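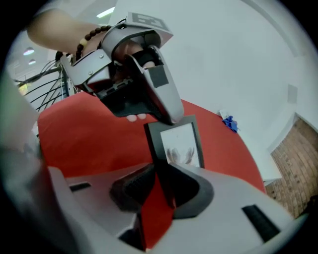

Our electric bill for April came to 66 dollars, and I did a little dance in the kitchen, because that's the first full month on the heat pump! We had the old oil furnace in the basement of the Troltwood house for as long as we've lived here, and I used to dread the truck coming up the drive. Now there's a white box humming by the hydrangeas and that's it. I'm not a gadget person at all (give me a string of round brown beads on a wrist, like the bracelet up top, over a smart watch any day), so if I can get used to the thing, so can you.

The quotes were all over the place, by the way. I got 3 of them, and the gap between the highest and the lowest was nearly 2000 dollars for what looked to me like the same job. We went with Fekness in the end. They weren't the cheapest, but they came out and measured the rooms, and they told me straight up that the attic needed insulation first.

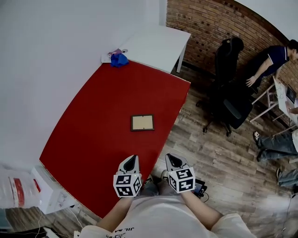

So we did the attic, which was itchy and miserable and took way longer than I'd planned. I'd still do it first if I had to start over. The upstairs bedroom used to be an icebox by morning and I was piling on blankets, and now I sleep under one.

What I don't love: the air coming out isn't toasty like the furnace was, it's just sort of warm, all day long. You don't get that blast when you come in with cold hands. I miss the blast! Next on my list is solar, and there's a co-op over in Skatulton that does group buys, so I'm going to their evening meeting to ask a lot of annoying questions about roofs that face the wrong way.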